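Call for participants: sorting and putting away small items

Home Storage Study, Flinonden
Location: Rekum building, ground floor
Places: 51
Session times: 9:30 a.m. and 1:30 p.m.
Closing: end of September, or earlier if all places are filled

We are looking for adults to take part in a study of how people put away small household items. The items are jewelry, first-aid supplies and similar things that tend to end up in a drawer or on top of a dresser. The results will be used to write the storage guide that Flinonden gives to new tenants in its furnished apartments.

Each participant comes in for one session of 3 hours, including a break. You will be asked to hang up, lay out, pack and put back a set of items several times. Some rounds follow written instructions. In others you decide for yourself where things should go.

The stand, the bandage box and the metal case, on the patterned tabletop:

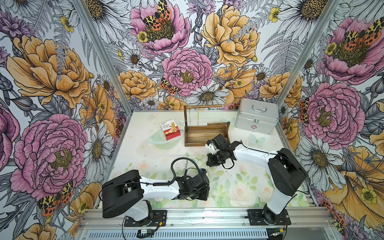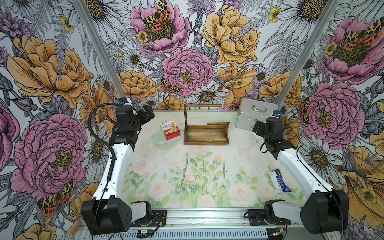
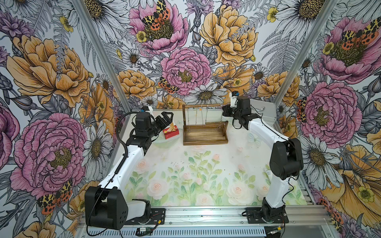 Reading time: 3 minutes (649 words)

What you will do

The jewelry rounds use thin chain necklaces and a dark wooden stand with a crossbar over a tray. You may be asked to hang the necklaces on the bar, take them down, or lay them out side by side on the table as in the second picture. Later rounds ask you to choose between the bar and the tray.

The first-aid rounds use a box of bandages and the silver case with the handle. We will give you a list of what belongs in the case and ask you to pack it so that another person could find a given item. After the break you will be asked to find items in a case packed by someone else.

At the end there is a short interview on how you keep these things at home. We ask where they are stored, who uses them and how often something goes missing. You can skip any question.

Who can take part

You should be 18 or older and able to read instructions in English. You need to be comfortable handling thin chains and small clasps. Reading glasses are fine, please bring them if you use them for close work. Sessions can be done seated or standing. Let us know which you prefer when you sign up.

No experience is needed. People who have worked in a jewelry store, a pharmacy or a school nurse's office are welcome but will be placed in a separate group. Please mention this kind of work on the form.

If you have a nickel or adhesive allergy, write to us before signing up.

Payment

Participants receive a store card for 1000 points, good at any Drovness store. The card is handed out at the end of the session. If you stop before the break you will receive half. Bus fare is paid back on the day if you bring your ticket. We can't cover parking.

What to expect on the day

Come in by the side entrance and sign in at the Huang desk. Please arrive ten minutes early to read and sign the consent form. Take off rings, bracelets and watches before the first round. There are lockers for coats and bags, and you keep the key with you.

Water and coffee are provided in the hallway. Food and drinks stay outside the session room.

We write down the order in which you put things away and the time each round takes. Your name is kept apart from these notes, and the sign-up list is destroyed when the guide is finished. You can ask to have your notes removed up to two weeks after your session.

How to sign up

Send an email or leave a message at the Rekum front desk with your name, a phone number and the session time that suits you, morning or afternoon. We will call back with an open date. If you need to change it, tell us by noon the day before so the place can go to someone on the waiting list.

Questions about the sessions: Chun-yin Wu, study coordinator
Questions about payment and bus fare: Tien-fu Tsang, participant office

Members of the same household can both sign up but will be booked into different sessions. Anyone who took part in the kitchen drawer study last spring can apply again.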